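Small Hospitals Need a Promise They Can Plan Around

By Gunhild Bech

The regional health board will decide in February whether the hospital at Garside keeps its operating rooms. The board's paper on the matter is careful and fair in tone. It is also built on a single measure, the cost of each procedure, and on that measure a hospital with 1,091 procedures a year will always look poor beside one with 3,000.

Cost per procedure is a proper thing to ask about. Public money is limited, and the larger hospital at Brondard does very good work. The board is right to say that surgeons, nurses and anesthetists keep their skills by using them, and that some operations belong in a large center.
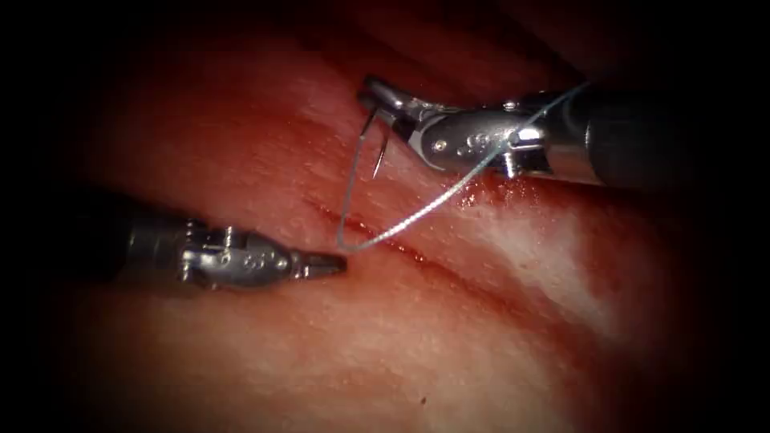

The paper is weaker on the subject of travel. It gives the drive from Garside to Brondard as 50 minutes, a figure that holds on a dry road at noon. Patients are asked to report at 6:30 in the morning. Those who live past the Bekska bridge must leave home well before five, and many are older people who do not drive in the dark. A son or daughter loses a day's pay to take them. None of this appears in the board's accounts, as the board does not pay for it.

Missed appointments do appear, though under another heading. When the eye clinic was moved to Brondard, around 200 patients from the valley did not attend in the first year. They were recorded as having declined care. A more exact entry would say that care had been moved out of their reach.
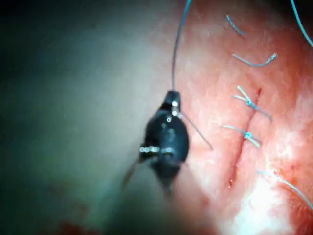 There is also the question of staff. The hospital employs 700 people, and it has been under review three times in nine years. Young nurses read the newspapers. They do not buy a house in a town whose hospital may close, and each vacancy they leave is then cited in the next review as proof that the hospital cannot recruit.

The board should therefore do two things. It should publish travel costs to patients beside its own costs in every proposal of this kind. It should also give Garside a fixed term of ten years, with clear standards to meet and no further review while they are met.
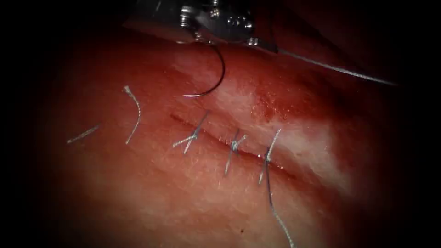 A fixed term would not bind the board to failure. Standards can be strict, and a hospital that falls short of them should answer for it - in public, and with its figures open to all. Jatent accepted such terms for its maternity ward, and its posts have been filled since the second year.

The public meeting begins at seven in the evening in the Garside school hall. Written comments may be left at the hospital's front desk until noon on the same day.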